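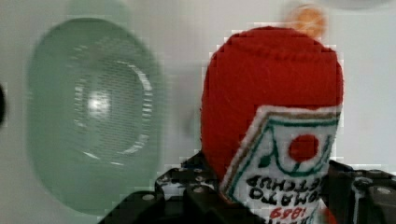 A ketchup bottle in red fabric, for playing kitchen.

Jokwood library will lend toys from September

Families in Jokwood will be able to borrow toys with the same card they use for books, when the town library opens its new toy section on Tiltska Street in September.

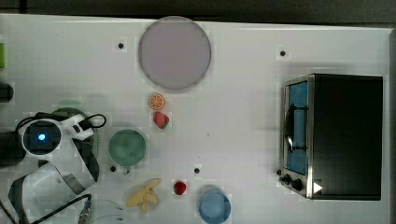 N. KAEWKLA

The collection starts with 533 items. It includes puzzles, building sets, board games, toy food, dolls and ride-on cars for small children. The library said that most of the items were bought new with money from the town budget, and the rest came from the Kameo day care center, which closed last spring.

A household can take two toys at one time and keep them for four weeks. There is no fee, and the loan can be extended one time if no other family is waiting for the same toy. Large items such as the ride-on cars must be booked in advance by telephone or at the desk.

The idea is not new in Jokwood. Parents in the Kameo neighborhood asked for it already some years ago, but at that time the library had no dry place for storage. The room on Tiltska Street was used for old newspapers until this winter. The newspapers were moved to the town archive, and the room received new shelves, better light and a sink.

Already 132 families have put their names on the list. The library said this is more than it expected before the opening, and that it may be necessary to limit the number of loans in the first month. A decision will be posted at the entrance.

Cleaning was one of the main questions when the town council discussed the plan. Hard toys will be wiped after every return, and fabric toys will go in the washing machine. Toys with batteries will be checked by the staff before they go back on the shelf. Families are asked to return everything in the bag it came in, together with the paper list of parts.

Lost pieces will not always mean a payment. For a missing puzzle piece or one playing card the library will only make a note on the box, so the next family knows. If a toy is broken and cannot be used, the household may have to pay part of the price, but the first time is free.

Some shop owners near the square were worried that the section would hurt their sales before the holidays. The owners of the toy shop on the corner of Tiltska Street do not share this opinion. They told the council that children who borrow a game often want their own copy later — and that a customer who walks to the library also walks past their window.

The toy section will be open in the afternoon, from 2 p.m. until the library closes. In the morning the room is kept for day care groups and schools, which can borrow larger sets under a separate agreement.

The library does not accept used toys from private homes for the moment, as there is no more space on the shelves. People who do not yet have a card can get one at the main desk. Proof of address in Jokwood is needed, and children under the age of 4 are registered on the card of a parent.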